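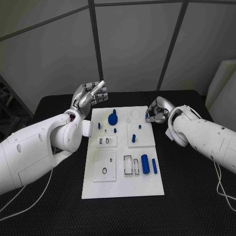 Figure 1. Two robot hands at a white board, the right one holding a small blue object.

Section 4. Setting Up the Peladico Console for Football

Read Section 3 first if the scoreboard has not been wired. The steps in this section assume that the board has power, that the console has a full charge, and that one person can stand where the board face is readable from the field.

4.1 Pairing the console with the scoreboard

1. Turn the console off. Turn the scoreboard on at the breaker and wait for the dashes to appear in the score windows.

2. Hold down MENU and turn the console on. Keep holding until the screen reads PAIR.

3. Enter the channel number. The factory channel is 1371. If a neighboring field also has a Peladico board, use 1374 on one of the two.

4. Press ENTER. The dashes on the board change to zeros.

5. Press HORN once. You should hear one short blast.

If the dashes do not change, move closer to the board and repeat from step 1. The console holds its channel when the battery is removed, so pairing is normally done once a season.

Caution: Do not pair two consoles to one board during a game. The board takes the most recent command from either one, and the clocks will drift apart on the two screens.

4.2 Choosing the football profile

1. From the main screen, press SPORT until FOOTBALL shows on the top line.

2. Choose the level: HIGH SCHOOL, YOUTH or CUSTOM.

3. Check the quarter length. HIGH SCHOOL loads 12 minutes. YOUTH loads 8 minutes. For any other length choose CUSTOM and type the minutes and seconds.

4. Set the time-outs per half. The default is three.

5. Set the halftime length and press SAVE.

The profile does not start any clock. It only loads values, and you can go back and change them until the first snap. After that, changes to quarter length take effect at the start of the next quarter.

Note: Overtime is handled on its own screen. See page 62.

4.3 Game clock and play clock

The game clock is the large pair of windows at the center of the board. The play clock is separate. On fields with end zone play clocks, both units show the same time and are driven by the same key.

1. Press PLAY CLK 40 when the official signals the ball dead after an ordinary play.

2. Press PLAY CLK 25 after an administrative stoppage, such as a penalty, a time-out or a change of possession.

3. Press and hold PLAY CLK CLEAR to blank the units. Use this when less time is left in the quarter than would show on the play clock.

4. Start and stop the game clock with the green and red keys. The game clock and the play clock never start each other unless LINK is on. Leave LINK off.

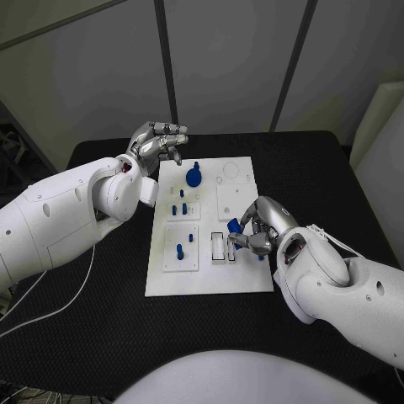 Dorothy Wragg suggests that the game clock and the play clock go to two different people for varsity games. With one operator, she says, the play clock reset comes late on almost every incomplete pass, as the same thumb has just gone to the red key. She would still let one person run both for scrimmages and youth games.

To split the work, connect the hand switch to the AUX jack on the back of the console. The hand switch has the two reset keys and CLEAR, and nothing else. When it is plugged in, the play clock keys on the console are locked.

Caution: Plug in the hand switch before the game clock is running. Connecting it with the clock running can stop the clock.

4.4 Down, distance and ball position

1. After each play, press DOWN to advance by one. The window goes from 4 back to 1.

2. Press TO GO and type the yards. For goal-to-go, press GOAL. The window shows a G on boards that support it and two dashes on those that do not.

3. Press BALL ON and type the yard line. The board does not show which half of the field the ball is in.

4. On a first down, press 1ST & 10. This sets both windows together.

Wait for the referee's signal before changing the down on a play with a flag. If you have already advanced it, press DOWN and BACK together to return to the last value. BACK goes only one step. 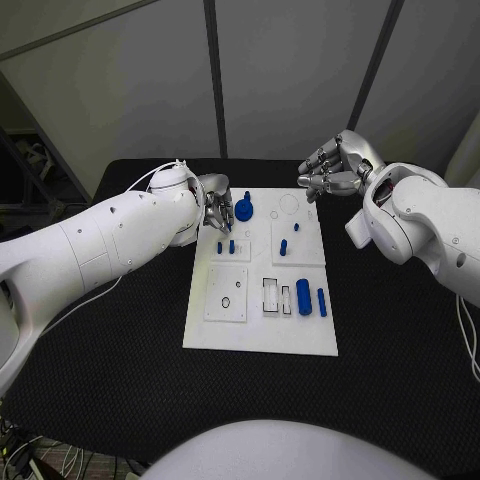
Figure 3. Left hand above a small blue peg, right hand above the upper right corner of the board.

4.5 Scoring

1. Press the HOME or GUEST key, then the value: 6, 3, 2 or 1.

2. To take points off, press the team key, then CORRECT, then the value.

3. Enter the touchdown and the try as separate scores. The Brodance game log writes one line for each, and a combined 7 or 8 will be rejected when the log is uploaded.

Man-sik Ok and Na-rae Geum wrote the log format, and it follows the order of keys pressed. A correction appears as its own line below the score it changes. Do not try to clean these up on the console. They can be edited afterward in Brodance under Game, Scoring, Edit.

The log holds 80 games. When it is full, the oldest game is overwritten.

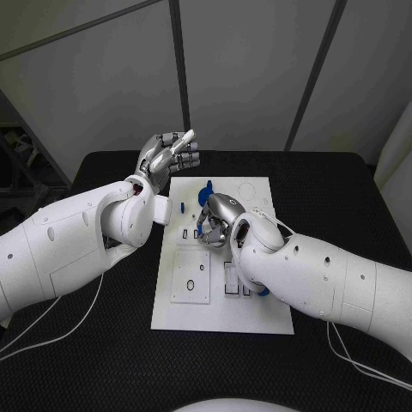

4.6 Pregame check

Run this check before the teams come out to warm up.

1. Battery shows at least three bars.

2. Channel on the console matches the label inside the board cabinet.

3. Every digit lights. Press MENU, TEST, ALL.

4. Both play clocks can be read from behind the opposite end zone.

5. Referee has been shown where the clock operator will sit.

6. Horn is set to AUTO or MANUAL as the referee prefers.

If a segment stays dark in step 3, write down the window and the segment and continue. Digits are replaced from the back of the cabinet with the power off, as described in Section 7.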